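3.2 Mixed loads in an open tote

Most of the packing work we build on uses rigid boxes. Boxes don't sag. A canvas tote does, and people use them for everything, so this section looks at what happens when soft and hard items share one. The item lists come from the Lendness household diary (October round), where 100 respondents wrote down what went in the bag and what got left for later. McAlister coded the entries by hand. Footwear came up far more than we expected, flip-flops mostly, often one shoe packed well before its mate.

We kept the classes broad. Soft flat, soft bulky, hard small, cabled. Anything with a lead on it goes in cabled no matter how big it is, as the lead decides where it ends up. The bag stays open in the middle of the floor and loose items lie around it, see Figure 5. 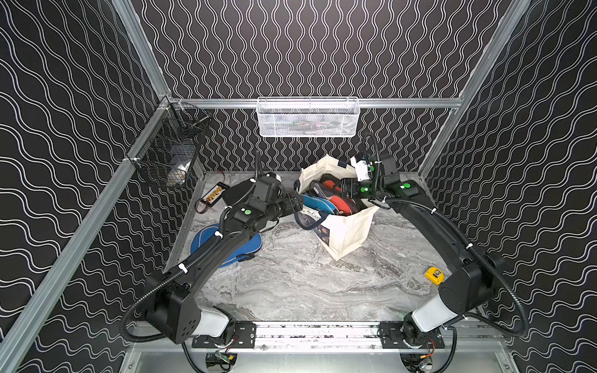
Figure 5. Tote with mixed load, part packed. A blue flip-flop and a dark grey padded item are in the bag; another blue flip-flop, a battery charger board with its red-and-black cable and a yellow tape measure are still on the floor.

3.3 Order of packing

Diary entries split two ways. Some people start with the bulky soft stuff and push the rest down the sides. Others drop in whatever is nearest. The second group wrote more complaints: shoes on top of clean things, chargers that had to be dug out again, handles caught under the load. Handles matter more than we gave them credit for in the first draft. One that hangs over the rim is easy to find but gets in the way of the opening, and a long one can go in with the items.

Padded items are the awkward class. Bulky but they squash, so how full the bag looks depends alot on when they went in. We score fill by height at the rim only. Crude, but two coders could agree on it.

Small hard items (tape measures, keys) were mostly packed last. They sink. Respondents who used an inner pouch reported less digging, though the pouch itself was sometimes coded as soft flat and sometimes as soft bulky, wich we did not fix until the second pass. Cabled items are treated separately in 3.4.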